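THE SKEPTIC'S SHELF
Things that claim to tidy your kitchen, looked at by someone who doubts it
by Dilek Dağdelen

Every September the same advice comes around: put it in a basket. Sinan Kurtuluş sent me a page from the Starngate catalog last month that had a wire basket for everything, down to the tea bags. I remain unmoved. Most of what ends up in my baskets is stuff I should have thrown out.

The other rule in that catalog is to start from a clear stretch of tabletop. Fine, I'll give them that one. Pale wood is pleasant to look at for the five minutes before the mail lands on it. 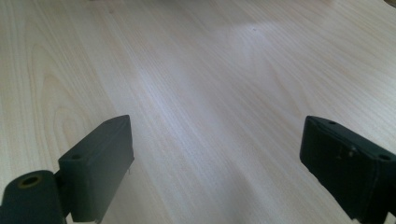

Do you need to empty the whole kitchen before sorting it?
One drawer or one shelf at a time is plenty, and you can still cook dinner that night.

Now to the wraps and foils, the worst tenants of any drawer. Long boxes jam, the lids catch, and the roll falls out when you tug. The fashionable fix is to stand them on end in a mesh basket. Meinrad Prantl swears by it. I'd like to hear from him again after a few months – my guess is the tall boxes lean, then topple, and the basket takes up more room than the drawer did.
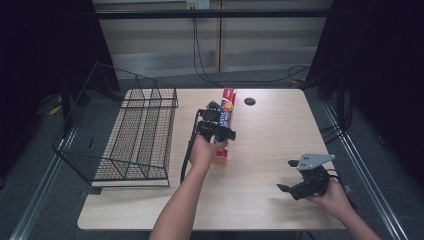 Filed under: Kitchen / Storage / Baskets

A big open basket does have one thing going for it, which is that you can see what's inside. That also means you can see the mess. If you must try it, measure the shelf first, and check the height with the plastic wrap standing up. Selim Kaplan skipped that step at Flindthorpe and now keeps his basket on the floor.

Replies to the newsletter desk, please. Before and after pictures of pantries will be treated with suspicion.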